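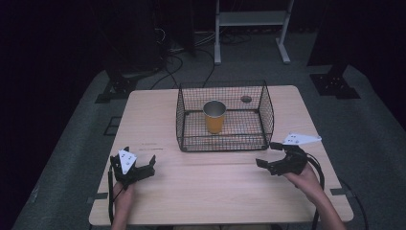 Fig. 1. Wire basket and cup on a table.

Consumer Claims and How to Read Them
Handout 4: "Tested", "proven" and other weak words
Revised 6/4/19

Last week we looked at price claims. This handout deals with claims about how well a household product performs. Please read it before the seminar and bring one piece of packaging with you. An advert will do if you have no packaging.

1. Who did the testing?

"Independently tested" sounds good and commits the seller to very little. Take the Grilach storage leaflet in your reading pack. It says the range was tested by Eltent. Look at the back page and you will find that Eltent shares a postal address with Grilach. That doesn't make the results false. It does mean the word "independently" is doing work it hasn't earned, and I would want to see the full report before I believed any of it. I asked for the report in September and got a second copy of the leaflet.

2. Compared with what?

"Up to 39% stronger" is a claim with half of it missing. Stronger than last year's model? Than the cheapest rival? And "up to" covers every figure below 39, including nought. If the comparison isn't stated, treat the number as decoration.

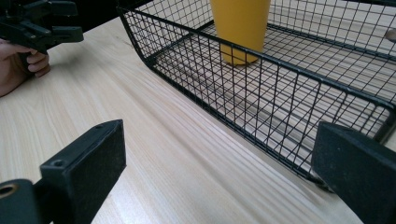
The same goes for words like "improved" and "longer-lasting". Students often tell me that a firm wouldn't print such a thing if it weren't true. Perhaps. But a claim can be true and still tell you nothing you could use when choosing between two products on a shelf.

3. How many, and for how long?

The Quiroga survey is quoted in nearly every trade piece on kitchenware. It had almost 400 replies, and that looks respectable until you ask who was sent the form. They were all people who had already bought from the firm and signed up for its mailing list. Those who took their purchase back to the shop weren't asked.

The Manby trial has the opposite fault. Its sample was chosen with some care, but the trial ran for 14 days, and the headline says "lasts a lifetime". I don't see how you get from one to the other. The authors don't say.

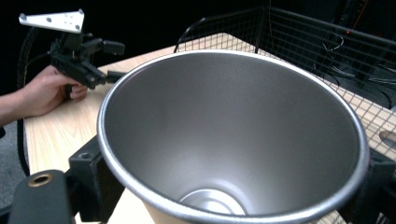
Fig. 2. Stainless steel bowl on a wooden tabletop.

4. For the seminar

(a) Find one claim on your packaging that could be checked by an ordinary buyer at home, and one that could not.
(b) Write 2 claims for a plain steel bowl that are true but of no use to a buyer. Most people find this easier than they expect.
(c) Rewrite the Manby headline so that it says only what the trial can support. It will be dull. Keep it under a dozen words.

Reading: the Grilach leaflet, both sides, and the methods section of the Quiroga survey. You can skip the foreword, which is advertising. The Manby summary is short, so read the footnotes as well; the length of the trial is given only there.

Written answers to (c) go in the tray outside the seminar room before the next class.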